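Werkstattbuch Textil und Schuh, Standort Limdale
Dienstag, 26. April 2022

Betrifft: Schnürung Segeltuchschuhe, Paar grau/weiß, Vorbereitung für Nenine

Fortsetzung der Einträge vom Anfang des Monats. Ziel ist weiterhin eine Schnürvorgabe, die ohne Nacharbeit am Ösenrand auskommt und bei der beide freien Enden nach dem Festziehen gleich lang sind. Letzter Stand: Abweichung zwischen linkem und rechtem Ende noch 9 mm, zulässig laut Blatt Zesville sind 3 mm.

Schnürsenkel vor dem Einfädeln glatt ausgestrichen, Mitte mit Kreidestrich markiert. Der Strich hält nur bis zur ersten Öse, danach ist er abgerieben. Faden in Kontrastfarbe wäre besser, liegt aber nicht in der Schublade. Nachbestellen.

Einfädelrichtung unterstes Ösenpaar: von oben nach unten. Die Variante von unten nach oben ergibt zwar das sauberere Bild, die Zunge wandert dabei aber zur Außenseite. Alipour will ausdrücklich eine mittige Zunge, also bleibt es bei von oben.

Unterlage ist die mattschwarze Fläche. Helle Senkel sind darauf gut zu verfolgen, auch wenn ein Ende lang ausliegt. Auf dem alten grauen Tisch war das graue Segeltuch vom Untergrund kaum zu trennen, das fällt hier weg. Nachteil: Kreidestaub und Fusseln sieht man sofort. Vor jedem Durchgang abwischen, trocken, kein Reiniger.
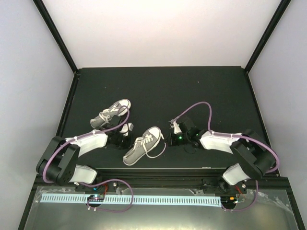 Zur Lage der Schuhe: Schräg mit der Kappe nach hinten rechts lässt sich die Schnürung besser beurteilen als bei gerader Ausrichtung. Die Kreuzungen liegen dann nicht hintereinander. Beide Schuhe gleich ausrichten, sonst werden beim Vergleich die Seiten verwechselt (ist am Vormittag passiert, Werte gestrichen).

Kreuzschnürung selbst ist unkritisch. Problem bleibt das lose Ende. Liegt es seitlich über den Schuh auf der Fläche, zieht das Eigengewicht kaum etwas nach. Wird es angehoben, rutscht der Senkel in den oberen beiden Ösenpaaren, bevor unten überhaupt Spannung ankommt. Deshalb ab jetzt stufenweise von der Kappe zum Schaft spannen und erst zum Schluss an den Enden ziehen.

Verschlungene Senkel: nicht am Ende ziehen. Schlaufen über dem Schaft einzeln anheben und lockern. Bei zu frühem Zug bildet sich ein flacher Knoten, der das Gewebe des Senkels quetscht. Die Stelle passt danach nur noch mit Mühe durch die Öse.

Gummikappe und Sohlenrand: abfärbende Reste vom Kreidestrich mit feuchtem Tuch entfernt. Nicht in die Nähe des Segeltuchs kommen, es bilden sich Ränder.

Dauerversuch Ösen läuft getrennt, Musterstreifen statt ganzer Schuh. Stand heute Mittag 3000 Züge, keine Lockerung am Ösenrand, leichter Abrieb am Senkel. Messung der Breite steht aus.

Offen:
- Kontrastfaden bestellen
- Zungenlage nach dem Spannen messen, Bezugspunkt Mitte Kappe
- Endenlänge erneut aufnehmen, Lineal an der letzten Öse anlegen, nicht am Schaftrand
- Blatt Zesville: Angabe zur Senkellänge fehlt auf Seite 2, nachfragen
- Ersatzsenkel aus derselben Charge beiseitelegen, die neue Lieferung ist steifer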